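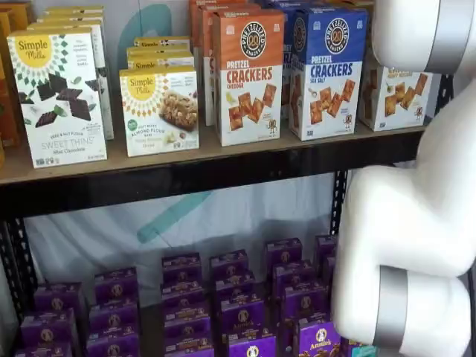 For three years I worked in a small grocery shop, and my main duty was filling shelves. So when people ask me if robots will take this job soon, I have an opinion, maybe a too strong one. The hard part of the work is the back of the row. A box of crackers at the front, like the orange Cheddar one next to the blue Sea Salt, is easy to reach even for a big white arm. But the boxes behind it stand very close together, and a person uses two fingers to pull one forward while the other hand keeps the neighbors from falling. I did this without thinking. I am not sure how to explain it to a machine.

My old colleague Juwita Jugah disagrees with me. She works now in the warehouse of Norkis, and she says I judge the robots by the wrong task. In her building the cartons are all one size, and there the machines are already faster than she is. I believe her. A warehouse carton is a friendly thing — it is strong, it is square and no customer has put it back in the wrong place.

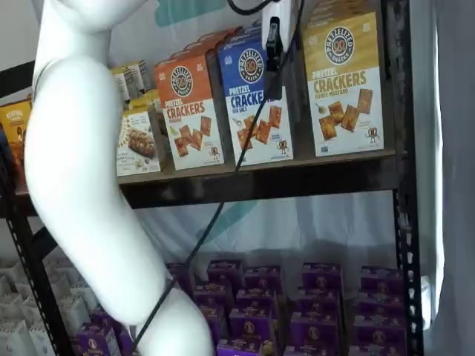
A shop is different because of the customers. They take a box, read it, change their mind and leave it on top of something else. On a busy evening I spent 25 minutes only on putting things back where they belong, and that was before I could start to fill anything.

Juwita thinks we will see robots do this in shops in a few years. I say longer, and at home longer still. My kitchen cupboard is much worse than any shop shelf. We have made a bet on it, and the loser cooks dinner.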